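My sister-in-law Slavica Matić says glass is the easiest thing in the world to sort out. You put it on a rack, she says, and you leave it there. I have my doubts. I've been reading up on racks, and I've been looking at a lot of glass.
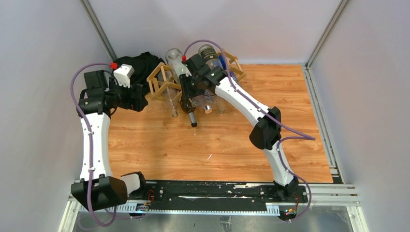
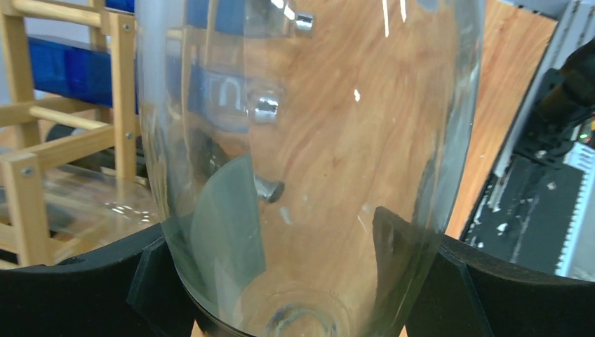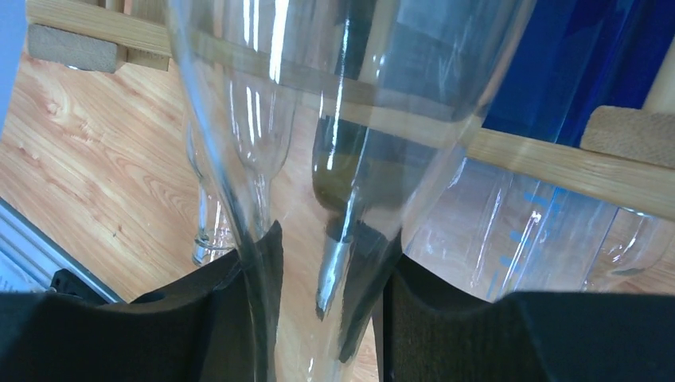

Clear glass and a bit of wood in all three.

Glass Notes, no. 173, page 2
Posted 9/23/20

So, the wooden rack. Everybody who writes about storing glass loves a wooden rack, and I'll admit the light tan lattice kind looks good with bottles in it. Thin square sticks, open sides, lots of air. But looks good with bottles in it is not the same as a place for everything. Bottles are easy. What do you do with a piece that's wide at the top and narrows all the way down? Those are the ones I break. The Mendale catalog says its rack suits "any shape," and I'd like to meet the person who checked.

A big vase is a different problem. I always pick mine up low, close to the base where the glass is thick, and Slavica tells me I'm fussy. Maybe. I have also swept up two vases that I was holding by the rim.

Then there's the graduated cylinder. People buy these for the kitchen now, with the little blue markings, because they look clever on a shelf. Fine, but a tall thin thing with numbers on it wants its own spot, and laying it down at an angle among the other glass makes me nervous. I don't care how careful you are.

As for the cloth, I used to keep one bunched up next to the bottles and call it padding. A Prins cloth, the expensive kind. I can't say it ever saved anything.

I priced the Fatmont rack at 456, which seems like a lot for sticks. The Faravside one was cheaper and smaller, and I may get it in December if the price holds. Slavica says I'll just fill it with bottles and the vase will stay on top of the fridge. She's probably right about the vase.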